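4.2 Comparação das garras em simulação

As duas garras foram avaliadas na mesma célula simulada, com o mesmo braço e o mesmo controlador de posição. A garra A é o modelo de dois dedos paralelos usado nas seções anteriores; a garra B, desenvolvida no projeto Nelska, tem curso menor e dedos mais curtos. O controlador Grirkik foi mantido com os ganhos descritos na Seção 3, sem reajuste entre uma garra e outra. Essa escolha prejudica ligeiramente a garra B, cuja massa é menor, mas evita que a comparação misture o efeito da ferramenta com o da sintonia.

A tarefa consiste em retirar uma peça pequena da área de trabalho da direita e levá-la até a morsa, do lado oposto do tapete. O percurso obriga o braço a passar por cima dos blocos apoiados na placa azul e a chegar à morsa com folga lateral reduzida. Cada garra executou 53 tentativas. A posição inicial da peça foi sorteada a cada tentativa dentro de um quadrado de 30 mm de lado, e a orientação variou em até 16 graus para cada sentido. Uma tentativa foi considerada bem-sucedida quando a peça ficou entre os mordentes e permaneceu ali depois da abertura dos dedos.

A Figura 6 mostra a célula com uma garra preta de dois dedos montada no punho, junto à área de trabalho da direita. A bandeja preta aberta recebe as peças nos ensaios de separação, tratados na Seção 4.3.
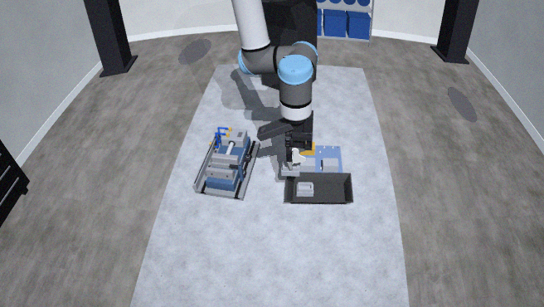 Figura 6. Célula simulada, com a morsa à esquerda e a placa azul e a bandeja à direita.

Um dos revisores da versão preliminar observou que o contato entre dedo e peça é justamente o ponto em que os simuladores mais se afastam da bancada, e perguntou se a ordem entre as duas garras se manteria com outro coeficiente de atrito. A objeção é pertinente. Repetimos o ensaio com o atrito reduzido à metade e a ordem se manteve, embora a diferença tenha diminuído. Não testamos superfícies com atrito anisotrópico.

Com o atrito nominal, a garra A falhou em 16 tentativas e a garra B em 9. Na garra A, a maior parte das falhas ocorreu na preensão: os dedos, mais longos, tocavam o bloco vizinho antes de fechar e deslocavam a peça. Na garra B, o problema apareceu quase sempre na entrega – o curso menor deixa pouca margem para corrigir a orientação, e a peça encostava no mordente antes de atingir a profundidade prevista. São falhas de natureza diferente, e a segunda pode ser atenuada com uma mudança na trajetória de aproximação.

O tempo de ciclo não separou as duas garras de forma clara. A garra B fecha mais depressa, mas o controlador impõe a mesma espera de estabilização antes da subida, e o ganho se perde nessa etapa. Retirar a espera aumentou a oscilação do punho nas duas configurações, motivo pelo qual ela foi mantida em todos os ensaios relatados.

Os ensaios físicos correspondentes, previstos para julho na bancada de Jendisholm, usarão os mesmos sorteios de posição e orientação – as sementes estão gravadas junto com os registros de cada tentativa. Até lá, os valores desta seção devem ser lidos como comparação entre ferramentas sob um modelo de contato comum, sem pretensão de prever a taxa de acerto em operação.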